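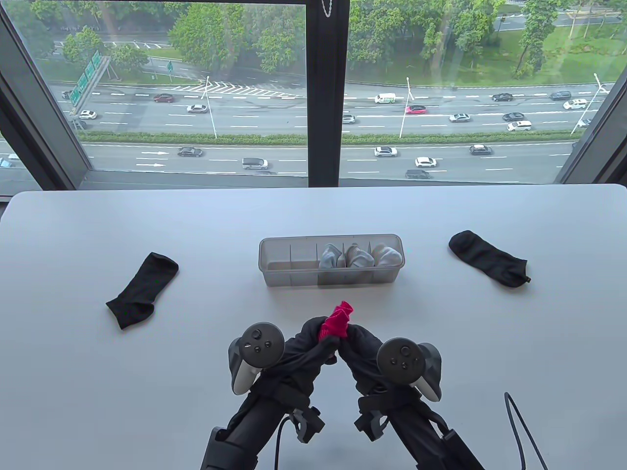 **Figure 2.** Red sock held at both sides, with the tray behind.

The Lerncombe and Drotden controllers were compared over 285 sock-sorting trials, divided between 2 operators. 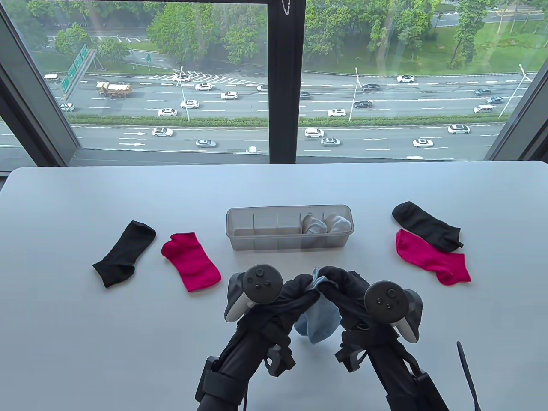 Tracking was lost in 26 trials - mostly with the Drotden unit - and these were repeated.

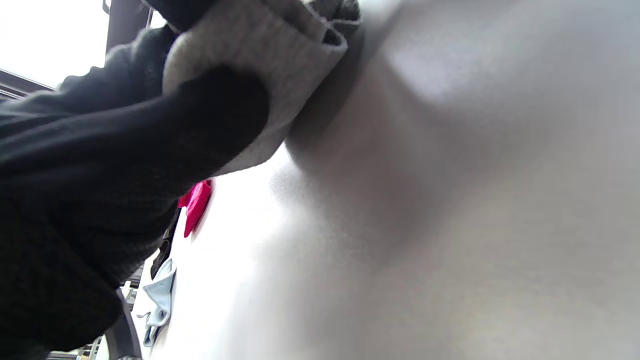

**Figure 3.** Gripper camera, close view of folded grey fabric in a gloved grasp.

Wrist views were scored separately by M. Krasniqi.
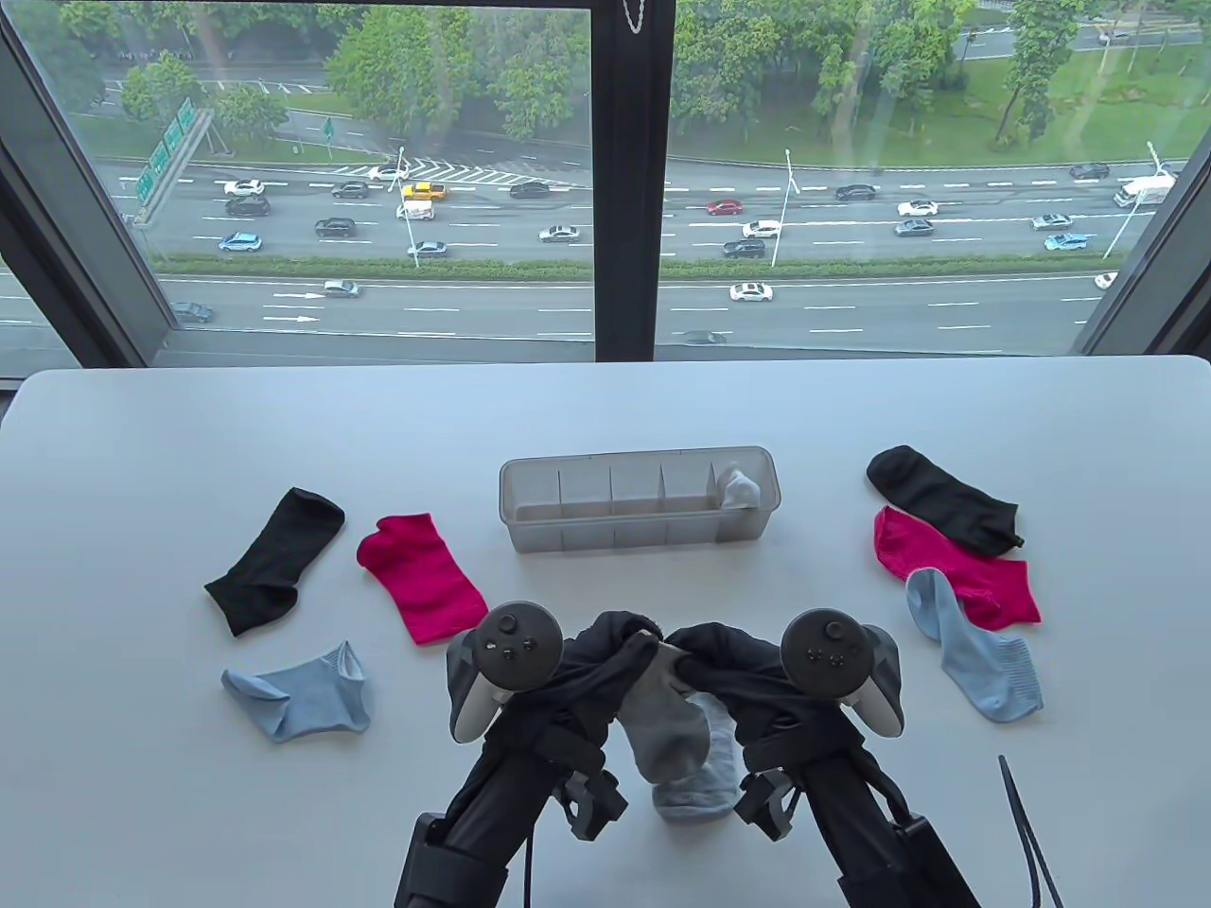

**Figure 4.** Grey and pale blue socks held together; one tray compartment filled.

Scores for paired grasps are given in Section 4.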